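About us

Hi, I'm Meinrad Gasser, and welcome to Rusitport! We try out cameras and controllers for people who are building things that move by themselves, and we tell them which ones we'd put our own money on. That covers driver assistance kits, delivery robots, yard tractors and, on a slow Tuesday, somebody's very ambitious lawn mower.

I started out fitting dash cameras in my brother-in-law's garage, back when the whole business was me, a soldering iron and a kettle with a dodgy switch. The kettle is still with us. I kept getting asked the same thing by customers, which camera is the good one, and I never had a decent answer because the spec sheets all said the same stuff. So I started bolting two of them side by side and going for a drive. Then I did it with another pair, and another, and people began paying me to keep going (which still tickles me).

Most of what we do happens out on ordinary streets. We have a test track booking at Stutside every May and it's lovely, with fresh paint and nice wide lanes, but I learn more from a trip across town at the wrong time of day. Roadworks are my favourite! Lane markings that suddenly stop being the ones you're meant to follow, warning lamps, temporary signs, netting flapping about, a big dark vehicle parked in the middle of your view while you wait. If a camera and its controller can make sense of that lot, I start to get interested.
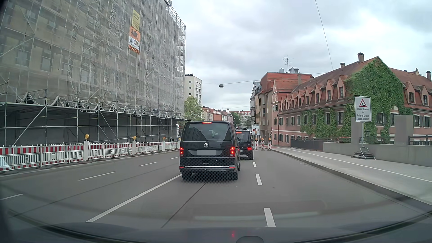 The other thing we're fussy about is windscreens. Anyone can get a clean picture with the camera held out in the open air on a tripod, but a real one lives behind glass, above a dashboard, with reflections drifting over everything, so that's where we test them. We've got a drawer full of hoods, matte cloths and polarizing filters in every size, and I'm sorry to say I can tell you the story behind each one. We score glare separately from everything else, on its own page of the report, in colour.

Controllers get the same treatment. We feed the same recorded drive through each one and look at what it picked out and how long it took to do it. Then we cook it a bit, put it in a box with a heater, and run the drive again. The Mokuvo unit we had in last time was brilliant cold and got awfully sleepy once it warmed up. We told the makers so, they sent a new heat sink, and round we went again. I do enjoy that part of the job, the back and forth with engineers who care about their gear as much as we do.

A full comparison takes us 15 working days, and you get the raw footage along with the write-up so you can argue with me properly. The standard route is 35 kilometres and includes a tunnel, a market street, a level crossing and whatever the road crews have dug up that week. We cover number plates in anything we share. If you want rain, tell us early and we'll keep an eye on the forecast.

We don't sell hardware and we don't take commission on it. Keane, our old van, carries the rig (yes, it has a name, no, I didn't choose it) and there's room up front for one visitor if you'd like to come along and watch your camera at work. Bring a jumper, the heater is hopeless.

The workshop door is open from eight in the morning and there's usually someone on the phones until five. Send us a note with what you're building, where it'll be mounted and what's been giving you grief, and I'll ring you back myself.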